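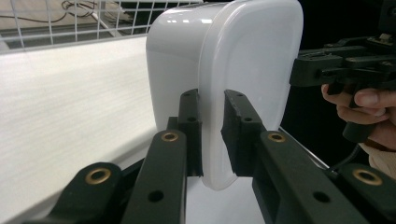
*By Nazma Gazi, production office, Selline. Updated Wednesday, November 18, 2020.*

# About Selline

Selline finishes and packs molded plastic parts for other companies. The parts arrive from the molder in bulk cartons. We check them, trim them where they need it, sort them by customer and send them out again. Most are housings, covers and small containers, and most are white, which means every scratch shows.

We started in the back half of the Worska building with one bench and one customer, Softić, who still sends us parts every week. We now have the whole ground floor. The office is upstairs, along with the break room.

## How the work is done now

For most of our history every part was picked up, turned over and set down by hand. An order of 1000 housings meant lifting 1000 housings, and the same few people did most of it. Sore wrists and thumbs were the most common complaint on the floor, and two people moved to shipping on account of it.

In February we began automating the handling steps, with the help of an engineering firm called Brerkitz. The first step was to work out how our people pick parts up in the first place. Operators work at a white table with black hand-held grippers, closing two finger pads on the sides of a part and lifting it off the surface. Where the pads go makes a difference. A glossy housing with rounded corners needs to be held square on its sides, and someone who has packed them for years will choose a different spot than someone new.

The operators wrote the handling notes for each part themselves. The notes cover where to hold it, which way up it travels and what kind of mark is a reject. Brerkitz builds the machine programs from those notes, and an operator signs off on each program before it runs on customer parts. If the operator won't sign, it goes back.

## What has changed for people here

The machine cell takes the long runs. Orders under 200 pieces are still done by hand, as setting up the cell for them takes longer than the job.

People on the benches now spend more of the shift on inspection and less on moving parts from one side to the other. There is also a job that we did not have before, cell operator, which covers loading, clearing stops and changing the finger pads when they wear. We filled it from the floor. Training is done during paid hours and takes 8 shifts.

No one was let go because of the cell. We put that in writing before the project started, and the letter is posted by the time clock. We did stop using agency staff for the fall rush, and people who used to count on overtime in those weeks have had less of it. Hourly rates went up for inspectors and cell operators to make up part of the difference. Some of our staff think the increase should have been larger, and pay is on the agenda again for the next staff meeting.

Some things are still slower. Thin-walled parts flex when the pads close on them, and we keep those on the bench for now. Parts that arrive nested inside each other have to be separated by hand before they can go anywhere.

## Working with us

We take on finishing, inspection and packing for molded parts that can be lifted with one hand. For a quote, send a sample part and a drawing to the production office, and mark any surface that must not be touched. We will tell you if the job would run on the bench or in the cell, and the inspection standard is the same for both.

Open jobs are posted on the board at the Worska entrance and on our jobs page. Experience with machines is not required for bench or cell work. Customers and applicants are welcome to see the floor during the day shift. Please call the office first and wear closed shoes.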